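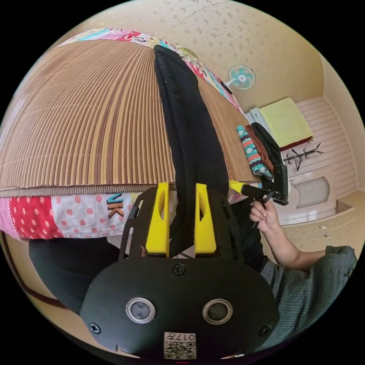
Household Manipulation Team, Gusent Research, Tumirthorpe

Jovita Valdovinos has folded more black trousers than she ever expected to when she took up robotics, and she'll happily tell you why they're so maddening. Dark cloth hides its own creases, you see, and a robot learning from video has very little to go on.

Her team's method, called Bako, learns from people working on an ordinary bed with a gripper in each hand - quilts, striped mats and all.
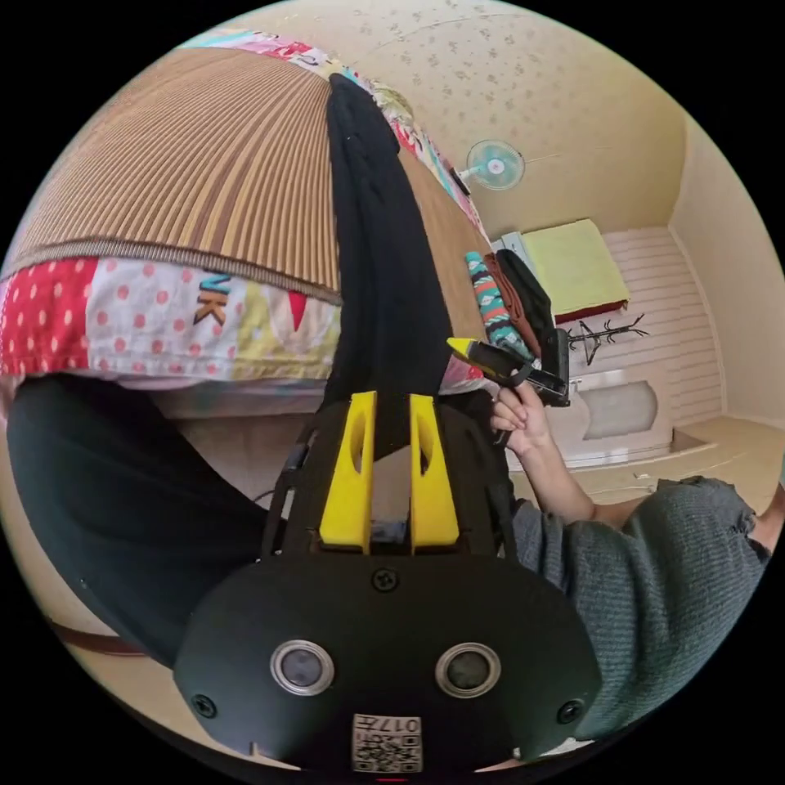
The first version needed 285 demonstrations before it could fold a pair neatly. By September, after Takumi Kobori changed how the fingertip paths are matched between the two hands, 200 would do it, and Valdovinos would dearly love to get that down to 50.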